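How to Clean a Glass-Top Gas Stove (and Keep It Shiny)

I love a black glass gas cooktop. I also know what one looks like after a week of soup and rice! Every drip shows, every fingerprint shows, and the bits under the supports collect things you'd rather not think about. The good news is that a proper clean takes 16 minutes once you know the order to do it in, and the result is so satisfying that you'll find yourself wandering back into the kitchen just to look at it.

I learned this routine in a tiny rental in Clarkville, on a two-burner stove that had seen a lot of December baking and a lot of boiled-over milk. It has worked on every glass gas top I've had since.

What you need

- Dish soap and warm water
- Two soft cloths, one for washing and one for drying
- An old toothbrush
- Baking soda
- A wooden toothpick
- White vinegar in a spray bottle

Skip steel wool and scouring powder. Glass scratches more easily than you'd think, and once it's scratched it's scratched for good.

Step 1: Turn it off and let it cool

Knobs off, pots off, and then wait. If you have a gas valve on the wall or under the counter, close that too. Hot glass and cold water are a bad mix, and soap dries onto a warm surface in streaks that are a real pain to get rid of. I usually wash the pot while I'm waiting - and do turn it over and wash the underside! Grease on the bottom of a pot goes straight back onto your clean supports the next time you cook. 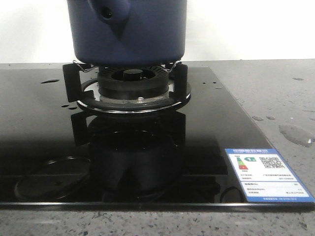

While the stove cools, fill a bowl with warm water and a good squirt of soap. If your supports and burner caps lift off (check your manual, some are fixed), drop them in and leave them to soak. Remember which way each cap sat. I put mine on a towel in the same layout as the stove, left burner on the left, right burner on the right, and it saves so much fiddling later.

Step 2: Deal with spills before you wipe

This is the step people rush. If you drag a dry cloth across a dried-on spill you just spread it, and any grit in there gets dragged along with it. Lay a warm, damp cloth over the spot and leave it alone for a few minutes. Most things will then lift off in one go.

For stubborn spots, mix baking soda with a little water until it's like toothpaste, dab it on, wait, and rub in small circles with a fingertip under the cloth. Check the glass between the burners too, where drips like to land when you move a spoon from one pot to another.

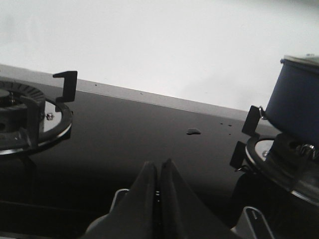 A small gray spot on the glass between the two burners.

Step 3: Clean the burner parts

Take the toothbrush to the slots around the burner. These are where the flame comes out, and if they're clogged you get a lopsided, yellowish flame and a pot that only boils on one side. Brush outward, along the slots. A toothpick gets out the really packed stuff. Go gently around the igniter - wipe it with a barely damp cloth and dry it right away.

Then do the metal ring around the burner, and the upright supports, top and sides. Rinse whatever came off the stove and dry it completely before it goes back. Water sitting in a burner is the number one reason a stove clicks and clicks and won't light. 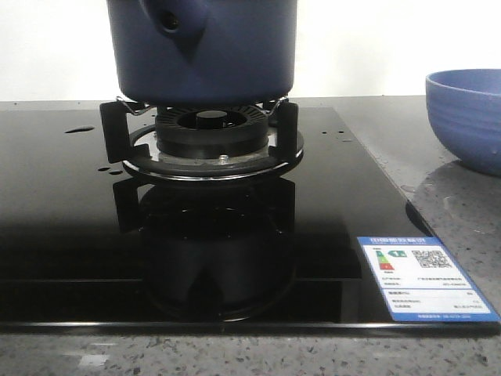
Page last changed: 24 January 2018

Step 4: Wash and polish the glass

Now the fun part! Wash the whole top with the soapy cloth, working from the wall toward you, and run a corner of the cloth along the back edge where crumbs hide. Wipe once more with plain water. Spray a little vinegar on your dry cloth (on the cloth, so it doesn't run down into the burners) and buff until you can see the burner mirrored in the glass. Look at it from low down and to one side, and any streaks you missed will jump right out.

Step 5: Put it back together

Set each cap back flat and give it a tiny wiggle. It shouldn't rock. Supports next, then open the valve and light each burner once to check for an even blue flame all the way around. After that, try your pot on it. It should sit level, with every support touching.
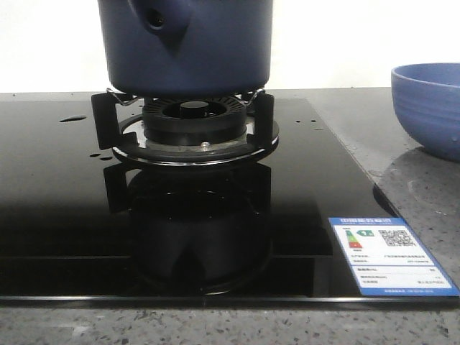 Pot resting on its supports, with the burner reflected in the glass.

Keeping it that way

Wipe the glass every evening once it has cooled, even if it looks fine. Do the burner slots once a month, or sooner if you've had a boil-over. And use a bigger pot for pasta than you think you need - it's the best stove-cleaning tip I have!

Related how-tos
- Getting Burnt Rice Off the Bottom of a Pot
- Speckled Countertops: What to Use and What to Skip
- How to Wash a White Kitchen Wall Without Leaving Marks
- Five Uses for an Old Toothbrush
- Why Does My Burner Keep Clicking?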